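Butaca de sala Carnero 2233
Serie Carnero. Asientos fijos para cines de una sala, filmotecas y salones de actos

Referencia: 2233
Fabricante: Uten
Distribución y montaje: Kovalchuk

Presentación

La butaca Carnero 2233 está concebida para la reposición de patios de butacas en cines de barrio, cineclubes y teatros municipales que desean conservar el carácter de la sala. El modelo mantiene el respaldo alto y el asiento abatible propios de los locales de estreno de mediados del siglo pasado e incorpora una estructura acorde con las exigencias actuales de evacuación, limpieza y mantenimiento.

Se suministra en filas rectas o curvas, con anclaje a suelo plano, a grada o en pendiente. La separación entre ejes se determina en cada proyecto a partir del plano de la sala, que el cliente deberá facilitar junto con la solicitud de presupuesto.

Características

Asiento de retorno automático por contrapeso, sin muelles.
Respaldo de inclinación fija, con trasera de madera contrachapada.
Reposabrazos compartido, en madera maciza barnizada.
Tapizado desenfundable en terciopelo o tejido plano.
Numeración de fila y plaza en placa grabada, incluida en el precio.
Portavasos opcional, no disponible para filas curvas.

Acabados

La madera se ofrece en natural, nogal, caoba y gris. Los laterales de final de fila pueden solicitarse en el mismo acabado que el reposabrazos o en uno distinto. El tono puede presentar variaciones entre partidas, por lo que se recomienda cursar en un único pedido todas las plazas de una misma sala. Las muestras de tejido se remiten previa petición y deberán devolverse en el plazo indicado en el albarán.

Programa Releo

Las entidades que sustituyan butacas antiguas pueden acogerse al programa Releo, mediante el cual Kovalchuk retira los asientos existentes, recupera las piezas de fundición aprovechables y las reincorpora a la nueva instalación cuando su estado lo permite. La valoración se efectúa en la propia sala y no comporta compromiso de compra.
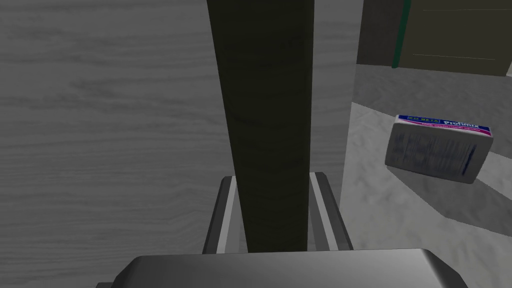
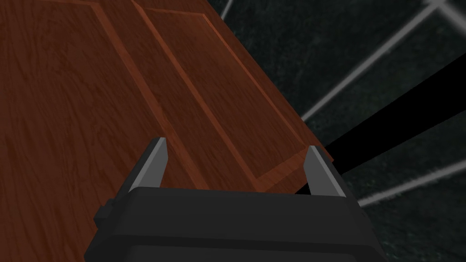

Superficies con veta de madera.

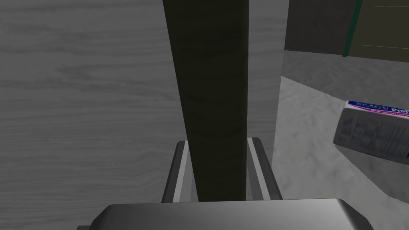 Plazos y condiciones de suministro

El plazo ordinario de entrega es de 9 semanas desde la aprobación del plano definitivo. Los pedidos confirmados en junio se programan a partir de septiembre. El montaje se realiza con la sala cerrada al público; el titular deberá garantizar el acceso desde las 8:00 y disponer de suministro eléctrico en la planta.

Garantía

La estructura y el mecanismo de retorno cuentan con una garantía de dos años adicional a la legalmente establecida. Quedan excluidos el desgaste del tapizado por uso y los daños derivados de productos de limpieza no autorizados en el manual. Los recambios de asiento, respaldo y placa de numeración pueden solicitarse por unidades indicando la referencia y el acabado.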